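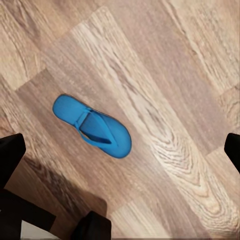 Imke said that you cannot sell a house while your mother's coat is still hanging in it. Aicha answered that the coat was not in the contract, so the buyer could keep it or burn it.

They were sitting on the stairs at Skirkdale, because the chairs had gone on Friday. The agent, Mr Quinlan, was coming at four with the last papers. It was already ten past.

"Do you remember the boat to Surholm?" Imke asked.

"I remember that I was sick."

"You were sick on this coat."

Aicha laughed, although she had decided in the morning that she would not laugh today. The summer of Surholm they were both nine, and Imke's mother had taken them for 23 days, with one suitcase for three people and one blue pair of flip-flops for two girls. They had quarrelled over them every morning until Imke's mother made a rule: the one who carried the water could wear them. After this nobody wanted them very much.

Since December Aicha had come here each weekend to help with the boxes. She had never said that she was sorry about the house, and Imke had never asked her to say it.

A car stopped in the road. Mr Quinlan got out slowly, holding his folder over his head against the rain.

"Tell him five minutes," said Imke.

She went up, took the coat from its hook and put it on. The sleeves were too short. In the left pocket there was a ferry ticket, number 907, folded very small, and she gave it to Aicha before she opened the door.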